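# Shared kitchen, food in my containers goes bad too quickly. What do I do wrong?

**Slavica Matić**

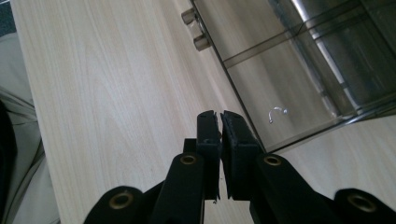
Hello to all. I moved to Horkstead in March and I share a kitchen with two other people. I cook on one evening for many days and put everything in containers with lids. In my old apartment the rice and the lentils were good for four days. Now on the third day they smell a little sour. I changed nothing in how I cook.

The refrigerator is set to 2, but I don't know if it means degrees or only the position of the knob. I close the lid when the food is still hot, so that no dust comes inside. Is this a mistake? I would not like to buy new containers if the old ones are still okay.

---

**Hae-won Kwon**

The number on the knob is almost never degrees. In many refrigerators 1 is the warmest and 5 or 7 is the coldest, so your 2 can be quite warm. Put a thermometer in a glass of water on the middle shelf and leave it overnight. It should show 40 °F or less in the morning. If it shows more, turn the knob up by one and check again the next day.

About the lid: please divide the food into shallow containers and put them in the refrigerator within two hours after cooking. You may leave the lid a little open until the food is cold, then close it. A deep container full of hot rice stays warm in the middle for a very long time. With rice I am strict, I eat it in three days or I freeze it. If it smells sour, throw it away, also when it looks fine.

---

**Ivan Stelmakh**

Buy glass ones. I had the same problem and now I don't have it.

---

**Slavica Matić**

Thank you Hae-won, the thermometer showed 47 this morning! I turned the knob to 4 and I wrote a note for my roommates so they don't turn it back. Ivan, I will think about the glass, but they are heavy to carry to work.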